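Stedwood Shared Tables: Questions We Get a Lot

What do I get for my 26 dollars a month?

A seat at any open table, the Wi-Fi password, and coffee that has been compared to coffee. Lockers are 5 dollars more.

Can I reserve a particular table?

No. People grow attached to the one by the window, and then we have to hear about it. Tables are first come, first served from 7 a.m.

Are two tables pushed together one table or two?

Two, for billing. If your group wants both, book both. The seam down the join is a fine place to lose a pen and a poor place to sign a lease. 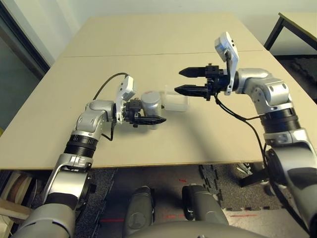 May I eat at my seat?

Yes, within reason. Soup has a lid. Fish goes to the Pidholm Street patio, in any weather.

How loud is too loud?

If we learn your account number, that was too loud. Phone calls belong in the 2 booths by the stairs. Speakerphone belongs in your car.

I left my charger behind. Do you have it?

We have 71 chargers. Describe yours in detail. "Black" will not help. Anything left past the end of March goes to the Fernandes repair shop next door.

How do I cancel?

Tell the front desk before your next billing date. We will ask why, and "the coffee" is already on the form.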